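Clearing and wiping down a white kitchen table

A white tabletop shows everything: ketchup, tea rings, the gray smudge where people rest their elbows. Most of it comes off easily if you get to it the same day.

Daily wipe

Put one squirt of dish soap in 1000 ml of warm water. Wring the cloth until it stops dripping and wipe from the far side toward you. Go over it again with plain water, then dry with a towel. Soap left on the surface dries to a film, and the film holds dirt.

Ketchup and tomato sauce

Scrape up what you can with the edge of a spoon. Don't rub. Cover the spot with a paste of baking soda and water, leave it for 60 seconds, and wipe. An old stain may need a second round – test the paste on the underside first if the table has a glossy finish.

Squeeze bottles

The cap is usually what makes the mess. Rinse the tip under the hot tap once a week and wipe the base before the bottle goes back on the table.

Clear to the edges

You don't have to empty the table to clean it. Push things out to the sides, do the middle, then do the sides one at a time. Loose items can go in a bowl so they move in one trip. A red squeeze bottle laid in a white bowl is easy to lift away, and cups can wait together at a corner.

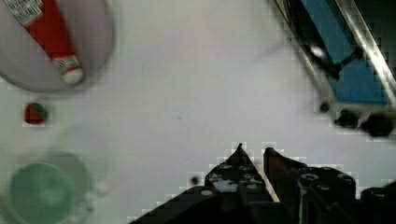

Cups

Stacked cups stick when they are put away damp. If two are stuck, fill the inner one with cold water and stand the outer one in warm water. Pull straight up after a minute.

Cloths

Wash table cloths and dishcloths at 135 degrees or hotter and hang them open. Change the one in use every day.

Domingo Acuña
Updated Mon 28 September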